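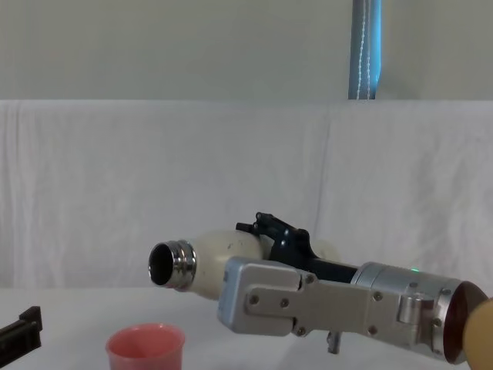 Bottle held sideways by the metal finger plates, pink cup waiting on the table.

I've had the Varow finger plates on our gripper since May, and I'm pretty happy with them! Four stars. I paid $94 for the set from Furkitz and had them on before lunch (the old rubber ones left grey smears on everything, so good riddance).

Fitting is easy enough. Do the screws up loosely, close the fingers on something straight, then tighten. I skipped that the first time and got a plate sitting crooked, and Silvana made me redo the lot. Remember to re-zero the grip width afterwards too, or it'll squeeze far harder than you asked for.

Upkeep is a wipe with metho and a quick check of the screws. One worked loose at 359 cycles, so I put a dab of threadlocker on them all and they've behaved through 2000 more. Smooth bottles hold fine side-on, though I'd still stick a bit of thin grip tape on for anything slippery.

My one grumble is the hex key in the packet, which is soft as cheese. Use your own.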